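Participants wanted - suturing practice sessions, April

Jellura is looking for 19 people to join our next round of suturing practice. Surgical trainees, OR nurses, vet techs with some stitching behind them, all fine. Med students ok if you have done the basic knot course. Sessions run Monday evenings, 7 pm start, bench room at Sutherland, second floor.

What you'd be doing - closing short cuts in tissue with the instruments, needle and thread, over and over. Then filling in a form on how it went. Not glamorous. Good practice though.

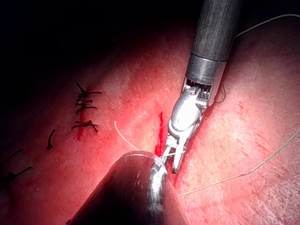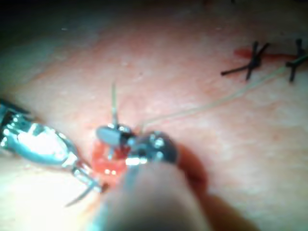
Spacing is what we're studying this time, and how it changes as people get tired. You'll work on one cut per turn and get a short break between turns. We want a plain row like the black stitches left of the open cut in the first picture, and please don't go back and redo one you dont like, we need to see it. Curved needles only. If you've only ever used straight ones come to the warm up, Tullio Pace runs it and he is patient.

You need:
- steady attendance, all 7 sessions if you can
- short nails, hair tied back
- your own reading glasses if you use them

We give you gloves, gown, thread, needles, sandwiches. Parking is behind the building, gate code is 3485, please dont use the loading bay.

Left handers very welcome, we had hardly any last round and the results were lopsided becuase of it.

Pay is $1272 for the full set, paid at the end. Miss one and we pay by the session. Travel not covered, sorry.

To sign up, email Keir Forsyth at the Jellura office with your name, your training so far, which hand you sew with and any Mondays you can't do. Questions on the forms or the consent sheet go to Arwel Wynne. Places go in the order the emails come in - waiting list after that.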